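**Call for Participants: Laundry Handling and Folding Sessions, Lockwood Site**

Trokow invites adults to apply for paid folding sessions beginning in June.

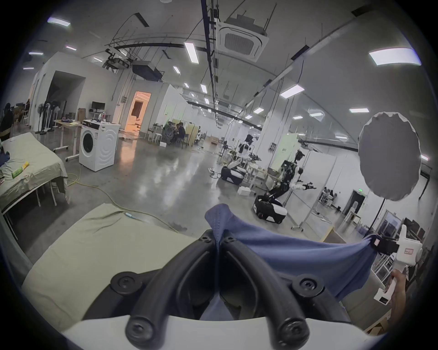 Participants will fold shirts, sheets and other household fabrics at padded tables. Each session lasts 90 minutes, and 40 places are available. Applicants must be able to stand for the full session. Prior laundry experience is not required.

Applications must reach the Mestlow office, Room 317, by 27/02/2020.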